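이사 준비 스레드 시작합니다. 정확히는 이사 준비라고 쓰고 잡동사니와의 싸움이라고 읽는 그것...

3월 말에 집을 빼야 하는데 오늘에서야 현관 옆 붙박이장을 열었어요. 열자마자 다시 닫았습니다 ㅋㅋㅋ

이 장이 뭐냐면요, 지난 4년 동안 "일단 여기 넣어두자"의 종착지였던 곳이에요. 손님 온다고 하면 거실 바닥에 있던 걸 다 쓸어 담고, 손님이 가면 그대로 잊어버리는 그런 장. 다들 하나씩 있잖아요. 있다고 해주세요.

일단 커피 한 잔 내려서 바닥에 앉았어요. 오후 두 시였고, 해 지기 전에는 끝나겠지 했습니다.

제일 위 칸은 가방이었어요. 에코백만 한 무더기. Hindcombe라는 동네 문구점에서 받은 게 제일 많은데 거기는 노트 한 권만 사도 에코백에 담아줬거든요. 지금은 없어진 가게라 왠지 못 버리겠어서 제일 깨끗한 걸로 하나만 남겼어요. 나머지는 신발 싸는 용도로 강등!

두 번째 칸은 파우치 칸. 저는 제가 파우치를 모으는 사람인 줄 몰랐어요. 조리개 파우치, 지퍼 파우치, 안경집, 이어폰 케이스, 뭐가 들어 있었는지 기억도 안 나는 케이스. 파우치 안에 파우치가 있고 그 안에 또 작은 파우치가 있고... 마지막 파우치에는 실리카겔이 들어 있었습니다.

케이스류가 진짜 골치 아픈 게, 비어 있어도 멀쩡해 보여요. 구멍 난 양말은 미련 없이 버리겠는데 튼튼한 케이스는 "언젠가 딱 맞는 물건이 생길지도" 하는 생각이 들잖아요. 그런데 4년 동안 딱 맞는 물건이 한 번도 안 생겼으면 이제 그만 기다려도 되겠죠.

그래서 규칙을 정했어요. 케이스는 지금 안에 들어갈 물건을 바로 가져올 수 있으면 남기고, 아니면 나눔 상자로. 이거 하나 정하니까 속도가 확 붙더라고요. 진작 이럴걸.

안경집은 지금 쓰는 안경이 들어가니까 통과. 카메라 케이스는 카메라를 작년에 팔았으니까 탈락. 줄자 케이스는... 줄자가 어디 있지? 줄자 찾는다고 20분을 날렸습니다. 못 찾았어요. 보류.

세 번째 칸은 인형이었어요. 여기서 한참 걸렸습니다. 뽑기로 뽑은 애들, 선물 받은 애들, 여행지에서 꼭 사야 할 것 같았던 애들. 작아서 한 손에 다 들어오는데 왜 이렇게 존재감이 큰지 모르겠어요.

인형은 눈이 마주치면 끝이에요. 그래서 얼굴 안 보고 상자에 넣으려고 했는데 손이 먼저 돌려서 보고 있더라고요. 큰 곰 하나는 조카네 집에 보내기로 했고, 조카 허락은 아직 안 받았습니다. 통보할 예정 ㅎㅎ

참고로 나눔은 Greenberg에 보내려고요. 집 근처에 있는 작은 재사용 가게인데 파우치나 작은 인형 같은 것도 받아줘요. 한 번에 60점까지만 된다고 해서 저는 처음에 웃었거든요. 무슨 60점씩이나 내놓겠어, 하고요. 지금은 안 웃겨요.

네 시쯤 중간 점검으로 세어봤더니 나눔 쪽이 34점이었어요. 아직 장의 반도 안 비웠는데요?! 남기는 쪽은 무서워서 안 셌습니다.

아 그리고 포장재 이야기 잠깐. Paren이라는 데서 얇은 완충지를 50장짜리로 샀는데 이거 괜찮아요. 구겨서 빈 곳에 채우기도 좋고 컵 싸기도 좋고. 다만 가루가 조금 날려서 검은 천에는 그냥 안 썼어요. 검은 파우치에 하얀 가루 묻으면 털어도 털어도 나오거든요.

천으로 된 것들은 테이프 클리너로 한 번씩 밀어서 넣었고요, 오돌토돌한 인형은 테이프로 밀면 털이 일어나길래 마른 칫솔로 살살 빗었어요. 이거 꿀팁이에요. 칫솔은 당연히 새것으로!

작은 물건은 한데 모아놓고 보는 게 확실히 낫더라고요. 서랍 속에 따로따로 있으면 다 필요해 보이는데, 한 통에 들어가 있으면 "아 나 이거 비슷한 거 또 있지" 하고 바로 보여요. 천으로 된 거, 케이스, 인형이 한데 섞여 있으면 좀 정신없긴 한데 고르기에는 그게 제일 빨라요.

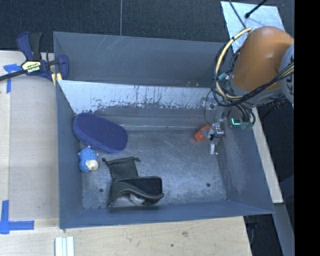 문제는 검은색끼리 붙어 있으면 뭐가 뭔지 모르겠다는 거예요. 검은 파우치 위에 검은 케이스 올려놓고 한 덩어리인 줄 알고 같이 집은 게 오늘만 몇 번인지. 다음에 파우치를 산다면 (안 살 거지만) 무조건 밝은색으로 삽니다. 파란색이나 노란색, 멀리서도 "저요!" 하는 색으로요.

그리고 뚜껑 열린 케이스는 꼭 닫아서 넣으세요. 열린 채로 두면 자리도 두 배로 먹고 그 안으로 자잘한 게 자꾸 기어들어가요. 저는 빈 케이스라고 생각한 데서 옛날 집 열쇠가 나왔습니다. 그 집 주인분 죄송합니다...

네 번째 칸은 전선 칸이었는데 이건 사진도 설명도 생략할게요. 그냥 Gesteo 라벨 스티커 한 장 다 썼다는 것만 말씀드릴게요. 라벨에 "모르는 선 1", "모르는 선 2" 이렇게 적고 있는 제 자신을 발견하고 저녁 먹으러 갔습니다.

저녁은 떡볶이였어요. 냄비를 이미 싸버려서 포장해 왔어요. 젓가락도 싸버려서 나무젓가락으로 먹었고요. 냄비는 도대체 왜 먼저 쌌을까요?

다녀와서 보니까 장 안쪽에서 줄자가 나왔어요. 에코백 속 에코백에 있었네요. 줄자 케이스 보류 해제, 통과입니다 🎉

혹시 작은 인형 여러 개를 이사 때 어떻게 옮기셨는지 아시는 분? 저는 지금 수건 사이사이에 끼울까 생각 중인데 모양이 눌릴까 봐 고민돼요. 상자에 따로 넣자니 상자가 아깝고...

내일은 욕실 선반 합니다. 샘플 화장품이 얼마나 나올지 벌써 두렵네요. 유통기한 내기 하실 분 댓글 주세요. 저는 제일 오래된 게 4년 전 거라는 데 걸게요.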